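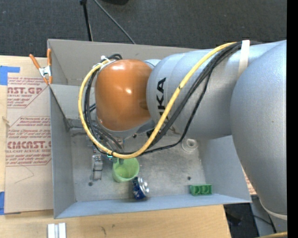
How Robots Learn to Pick Things Up

A guide for young readers from the Numthorpe Robot Learning Centre

Picking up a cup is easy for most people. Your eyes find the cup, your arm moves towards it and your fingers close around it. You do not have to think about each step. A robot has to be given a way to do every one of these jobs, and engineers spend a great deal of time testing which way works best.

What is a gripper?

A gripper is the part at the end of a robot arm that takes hold of things. It does the work of a hand, although many grippers look nothing like one. The arm carries the gripper to the right place. The gripper then has to hold the object without dropping it or squashing it.

There are several kinds. A finger gripper has two or more hard fingers that pinch. A suction gripper uses a cup and a pump to pull air away, so that the object sticks to it. A soft gripper has rubbery fingers that bend around a shape. Each kind is good at some jobs and poor at others. Suction works well on a smooth, flat box but badly on a woolly sock – air leaks through the tiny gaps in the wool.

Why do engineers use a bin of odd things?

A robot in a factory may pick up the same part all day. A robot in a home or a warehouse could meet almost anything. For this reason, test bins are often filled with everyday objects that are different from one another. A plastic cup is light and has a thin rim. A drink can is smooth and may roll when it is touched. A roll of clear tape is difficult in another way, as light passes through part of it and a camera may not see its edges properly.

The bin has walls as well. If an object is lying against a wall, the gripper may not have enough room to fit its fingers on both sides. The robot must then choose a different angle or move the object first.

How is a fair test carried out?

At Numthorpe, two grippers called the Tulier and the Eshun are being compared. The Tulier has narrow fingers with firm tips. The Eshun has wider fingers with soft pads. Both are moved by the same controller, the Trikov. A controller is the computer that tells each joint of the arm how far to turn and how quickly.

Keeping the controller the same is part of making the test fair. If the gripper and the controller were both changed on the same day, the engineers would not know which change had made the difference. You may have used this rule in science lessons at school.

Each gripper makes 200 tries. After every 10 tries, the objects are mixed up and placed in new positions. A try counts as a success when the robot lifts an object clear of the bin and holds it for 2 seconds. If the object slips, the try is recorded as a miss.

"Children often ask me if a miss means the robot is broken," says Delali Abugri, who leads the testing program. "I tell them a miss is something we write down and study. We look at where the fingers were and what the camera could see."

What does the camera do?

The camera helps the robot find each object. A fixed camera stays in one place and looks at the whole bin. A camera mounted on the arm can move in for a closer view, but it sees less at one time. A fixed camera has a problem too: the arm can get in the way and hide the very thing it is reaching for.

Try it yourself

You will need a shallow box, five small objects from around your home and a pair of kitchen tongs. Ask an adult before you begin, and do not use anything sharp or breakable.

Place the objects in the box. Pick up each one with the tongs and write down whether you dropped it. Next, wrap the ends of the tongs in a piece of sponge, hold it on with rubber bands and do the test again. Finally, close one eye and repeat it. Some 15 minutes should be enough for all three rounds.

Words to know

Controller: the computer that directs the movement of a robot.
Gripper: the part of a robot that holds objects.
Joint: a place where a robot arm can bend or turn.
Suction: a pull made by taking air away.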